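**Notes from the allotment kitchen, 2026-10-18**

The chutney swap is back, and so is the argument about labels. Last October we took in 84 jars, of which a fair number said "green stuff" or nothing at all. One said "Gimby," and its maker has never come forward. It was delicious, if you don't mind your eyes watering into the next morning.

Beverley Heywood is running the table again and would like it known that she has standards. Jars must be clean. Lids must fit. A date is welcome — a legible one more so.

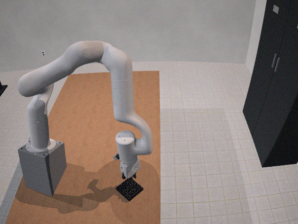
*A small black tray on an orange-brown floor.*

The rules are otherwise unchanged. Bring two jars, take two jars, and try not to hover over your own to see who picks it. If you bring pickled eggs, please stand by them in every sense. Anyone still holding a Catterall preserving pan from the spring should bring it back, scrubbed, and we'll say no more.

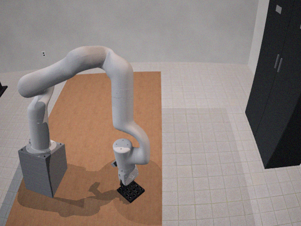
As for the apple butter, Beverley's recipe makes more than any household needs and takes most of an afternoon. She says to stir it constantly. I stirred it when I remembered, and the result went very well on toast once I'd scraped off the toast. Copies of the recipe are by the door.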